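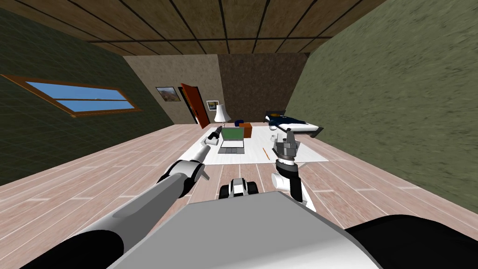

2 min read

Home News Projects Workshops Join Contact

Bedroom practice at the Trevell workshop

Those of you who drop in of an evening will know that the two-armed robot has taken over the back bench since April, and I'm very pleased to say that its practice room is now up and running on the Trunell computer. We've called the whole thing Drorkano (it was a long night, and the biscuits had gone). The idea is to try out all our reaching and tidying here before we tighten a single real bolt.
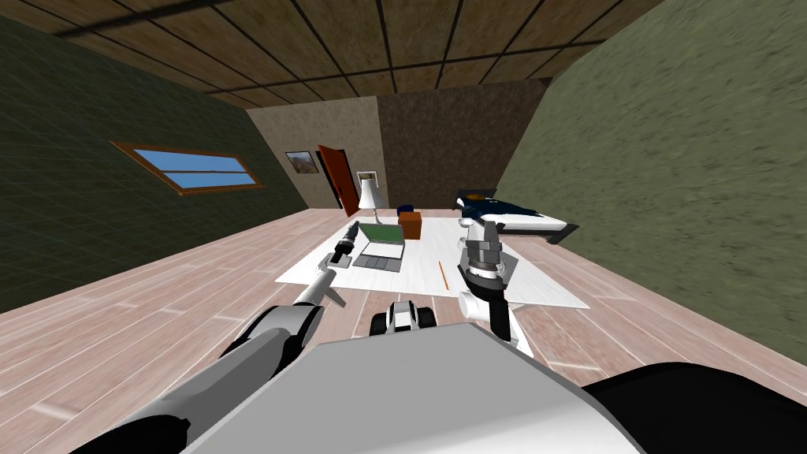 Laptop, pencil and box on the white table top.

I'd happily have stayed with the table for another month, but most of what wants picking up in my house is on the floor, so we've been working on a rug as well – a lower reach, and a fussier one for the elbows.

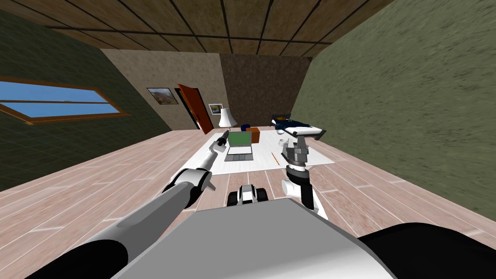
Both arms out over the rug, with the laptop between the grippers.

The arm settings are saved as build 81 in the Osman folder, so do please make a copy before you fiddle!
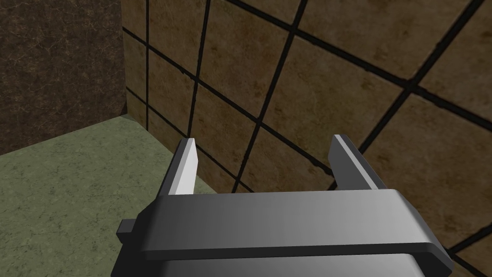 Next on my list is the speed at which the fingers close, which I should like a good deal gentler, and then the thin things like pencils. If you fancy joining in, there are 5 places at the next session, kettle on from half past six.

Shares 81 | Comments 5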